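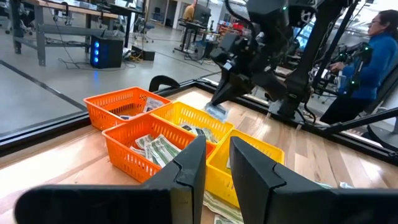

Wrist view from the left arm during a banknote sorting session at Ikunex. The right arm holds a small translucent packet over the baskets.

The control group at Ikunex spent most of the spring on a part of the stack that users rarely see: the layer between the policy and the joint controller. We spoke with the group's software lead at the Henham office in May.

The policy outputs chunks of 50 target poses per arm. Earlier releases played each chunk to the end before asking for another. "You get a visible hitch at the boundary," the lead said. "With rigid parts you can live with it. With paper, the hitch is enough to drag the top bill off the pile."

The current release requests a new chunk while the old one is still running and blends the overlap. Inference takes 184 milliseconds on the workstation, so the first poses of every new chunk are already stale on arrival. The planner drops them and joins at the matching timestamp. "Most of the bugs were clock bugs. We had two arms on two clocks, and they drifted."

Perception was the other topic. Bills are thin, they overlap, and depth is close to useless on them. The group stopped segmenting individual bills and now feeds the wrist images to the policy directly. A separate classifier, called Kleinschmidt internally, only decides whether the fingers are holding something. It runs on the last 4 images from each wrist.

"It has one job. If it says the grasp is empty, we go back to the approach pose and try again. Transparent packaging is still its worst case, because the edges come and go with the reflections."

Demonstrations are recorded by teleoperation, and the replay tool, Lalville, lets an engineer scrub through both arms, gripper width and commanded pose on one timeline. Version 7 added side-by-side comparison of commanded and measured positions.

Asked what comes next, the lead named force limits on the gripper close command. "Right now it is a fixed threshold in a config file. I would like it to depend on what is being held, and we have not started on that."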